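Hollenstein plant Roboterkauf zuerst am Rechner

Ukis prüft für das Werk Hollenstein jeden Arbeitsplatz in der Simulation, bevor ein Roboter bestellt wird. Im virtuellen Raum sind auch Wand, Fenster und Parkettboden angelegt. 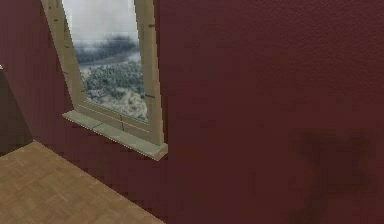
Bild: Ukis / Abdruck honorarfrei

Das Budget reicht für 6 Arme. Über die Tischgröße wird im August entschieden. «Wir möchten zuerst rechnen und danach kaufen», erklärt Projektleiterin Canan Gökçe. 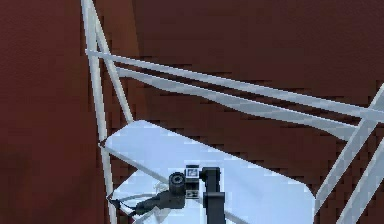 Lesezeit: 1 Minute

Am hellen Tisch mit runden Ecken wird der schwarze Arm simuliert. Angebote nimmt der Einkauf entgegen.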